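Bench Talk > Working Life > Automation and new equipment

Thread: We got the arm. Now what do I do with my mornings?

Started by tubewrangler

tubewrangler wrote:

So some of you remember me moaning back in April that management was shopping for a robot to do our tube handling. Well, it's in. It's a single Sundutden arm with a two-finger gripper, it lives in a white booth at the end of my bench, and for the past few weeks my job has been less about moving tubes and more about watching something else move tubes.

Background for anyone new: I'm at the Flotstead lab, we're small, mostly routine liquid samples. Tubes come in, go in a rack, get pulled, get read, go back in a rack. I've done that first shuffle every morning for years. I put my headphones on and my hands just went. I really liked it! It was the only part of the day when I wasn't answering the phone.

Now I come in, load the rack, close up, press go, and then I'm supposed to be "freed up for higher value tasks." So far the higher value tasks are the phone.

Anyone else been through this? Does it settle down? My wrist feels great, I'll give it that. I just feel weirdly homesick for a chore.

---

pipette_peg wrote:

Been through it at my old place. It settles down but it settles into something different, if that makes sense. The first month I hovered. I'd stand there with my arms crossed like somebody's mother at a swimming lesson. Then one day I noticed I'd been across the room for a whole run doing my calibration paperwork and hadn't looked up once.

Get your supervisor to write down what you do now. I mean on paper, in your job description. Mine never got changed, and when review time came around I was being scored on throughput that the arm was doing, with nothing at all for the troubleshooting I did to keep it going.

---

Chepkoech B. wrote:

Seconding the job description thing so hard. I'm on the day crew at Drarkico and we had exactly that argument. Two of us were trained on the robot, the rest weren't, and the two of us ended up doing our own work plus every "hey can you come look, it stopped" for the entire floor. No extra pay, no title. It took us a good while to get even a line in the shift plan that says "automation cover" so that somebody is officially off the bench for it.

Also ask who is allowed to hit stop. That sounds silly until you're standing there watching it go somewhere you don't like and wondering if you'll get in trouble for ruining the run.

---

gruntled wrote:

I'm going to be the grump. You are training your replacement and everyone's being very polite about it. "Freed up for higher value tasks" is what they told my whole prep room. We were 4 people. We are now 2 people, and the higher value tasks are the ones the other two used to do.

I don't blame the arm, the arm's a tool, whatever. But I'd be asking questions now while they still need you to make it work.

---

tubewrangler wrote:

@gruntled no, I hear you, and it's in the back of my head. I did ask. The answer was that no jobs are going "as part of this project," and my coworker Soudabeh immediately said "okay, what about the next project," and the meeting got very quiet. She's braver than me.

@Chepkoech B. we all have stop, thank goodness. There's a big button and we were told to press it whenever we want and nobody will ask why. I've pressed it plenty. Once because of a sneeze (mine).

---

nazanin_m wrote:

Hi, Nazanin Mohammadi, I do setup and teaching for arms like this one, so take my view with the salt it deserves. I'm with an integrator, I don't work for Sundutden.

The labs where it goes well are the ones where the person who used to do the job by hand is the one who teaches the positions. You know stuff I don't. You know which rack is a hair out of true and which holes run tight. When I teach a rack cold, I get it working on the day I'm there and then I get a call. When somebody like tubewrangler teaches it, I don't get the call.

@gruntled I'm not going to tell you that you're wrong, because I've seen that too. I've also seen places that bought an arm because they couldn't hire anyone for the early shift. It depends on the place and I don't get told which one I'm walking into.

---

gruntled wrote:

Fair answer. Appreciate you not giving me the brochure.

---

wetlab_niloufar wrote:

Can I ask a practical one? What racks are people using with theirs? We've got a mix of plastic, wire and some lovely old wooden ones that our boss is sentimental about, and the vendor went pale when he saw the wooden ones. He wants us to buy all new. I do the ordering so this lands on me.

---

nazanin_m wrote:

Wood is fine if it stays the same shape. The trouble is it moves a little with humidity, and people never put it back in exactly the same spot because it's light and they nudge it with an elbow. Put corner stops on the table so it can only sit one way. Recheck your end positions every so often, first hole and last hole, and if those two are good then the middle usually is too.

And look at where your tubes sit at the bottom. If there's a proper socket for each one they stand straight and the fingers come in clean. If they lean, you'll have a bad day.

---

tubewrangler wrote:

@wetlab_niloufar we're on wood! It's the long one with the dowels, round holes on top and little sockets underneath. I refused to give it up and for once I won. The deal was that I teach it myself and if it doesn't work out we go to plastic.

Took me a whole Thursday and I said some things to that gripper that I wouldn't say in front of my kids. Getting it to open wide before it comes in was the big one. I'd been having it open only as much as it needed, because that's what I do with my own hand, and of course my own hand can feel when it's about to clip the neighbor.

---

pipette_peg wrote:

Ha, that's the one that got me too. You don't know what your fingers are doing until you have to spell it out for a machine.

---

Mehrangiz E. wrote:

Different view from a night shift person (Mehrangiz, two kids, permanently tired). I LOVE ours. I was alone on nights with the sorting and it was the most boring, achy, lonely work, and if I got distracted and mixed up a row I'd be redoing it at three in the morning. Our log says it moved 1,813 tubes last month on nights and I didn't have to touch those with my own thumbs. I've got a bad thumb joint. I'm not homesick for anything.

I know it's different if you enjoyed it. But I think day people sometimes get misty about jobs the night people would have paid to get rid of.

---

tubewrangler wrote:

That's a really good point and I'm a little embarrassed. I had good light and a podcast. It was a nice job at seven in the morning.

---

Chepkoech B. wrote:

Both things can be true, no? My complaint was never about the tubes. It's that the plan got made by people who had never racked one, and then they came to us after for "feedback."

What is your fallback when it's down, by the way? We lost a morning because everyone assumed someone else still had the hand procedure. The old binder had been recycled. The newest hire had never done it by hand at all and she was more stressed than anybody.

---

tubewrangler wrote:

Ooh. I don't think we have one. I mean, I'm the fallback. That's probably bad.

---

gruntled wrote:

That's your leverage, is what that is. Don't write it down until they've fixed your title.

---

nazanin_m wrote:

Please write it down. I know why you'd say that, gruntled, but the person it hurts is the new hire on the day tubewrangler has the flu.

---

gruntled wrote:

Then management can pay somebody to write it down. I'm not telling them to hide it in a drawer, I'm saying it's work, and it should go on the clock and have a name on it. That's how we got burned. We gave it all away in a friendly afternoon with donuts.

---

pipette_peg wrote:

I'm somewhere in between. Write it on paid time, put your own name on the front page, and keep one hand-run morning every couple of weeks so people stay in practice. We did a batch of 50 by hand once in a while and people ended up fighting over who got to do it, it was kind of sweet.

---

wetlab_niloufar wrote:

Stealing the hand-run morning. Also stealing the corner stops. Does anyone log theirs in Pakzad or just a notebook? Ours is a notebook and the handwriting is a crime.

---

Mehrangiz E. wrote:

Pakzad for the runs, notebook for the weird stuff. The notebook is the one I read at the start of shift.

---

tubewrangler wrote:

Update for those who asked. I went in with Soudabeh and we asked for three things: the hand procedure gets written on paid hours, my job description gets "robot setup and recovery" added to it, and a hand-run morning every other week. Got the first and the third on the spot. The second one is "with HR," so we'll see. @gruntled I said the phrase "on the clock" out loud and thought of you.

Headphones are back too. I do the end hole checks first thing now, before the phones open, and it's a quiet little job and it's mine. I go to the far end, then the near end, then back the gripper off wide open and have a look before I let it loose on anything.

@wetlab_niloufar you wanted to see how the wooden rack sits relative to the fingers, so have a look. The one with the yellow in it is way down at the far end. 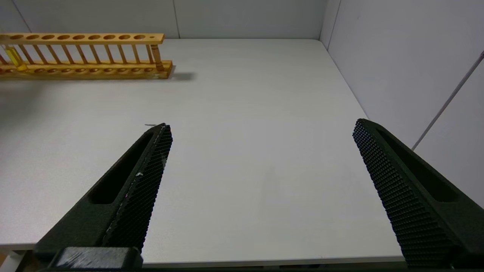

More threads in Automation and new equipment

Who resets the arm at shift change?
Corner stops: buy them or make them?
Asked for a title change after the robot came in, got a mug
Noise in a shared prep room
Teaching tight holes without losing your mind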